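Who Signs for the Software?

Salim Mbwambo keeps a drawer of apology letters. They come from companies whose programs did something regrettable to somebody, and he collects them the way other people collect hotel soap. He has 145. In 69 of them, by his tally, the guilty party is "the system."

"The system must feel terrible," he says.

Mbwambo teaches a night course on responsibility in automated work, in a room above a shoe repair shop in Rinska. His students are mostly working programmers, who arrive tired and leave annoyed. The first assignment is to take a decision made by code and write down the name of one person who could have changed it. Last August seven people signed up, and two of them handed in a blank sheet. He gave both a decent grade.

Godfrey Bakilana, who wrote scheduling software at Clakon before he took the course, thinks the blank sheets were a dodge. His own program, Mugo, once gave a night cleaner three weeks of split shifts. Everybody had approved it, in the sense that everybody had clicked on something. He put his own name down, then his manager's, then crossed out his manager's.

Mbwambo would like every release to carry a signature, in ink if possible. Programmers tell him this would slow everything down. He seems to be looking forward to it.
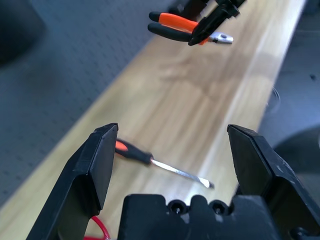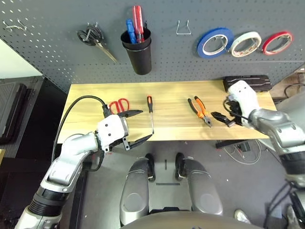
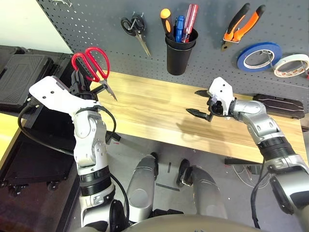
Hand tools at the workbench.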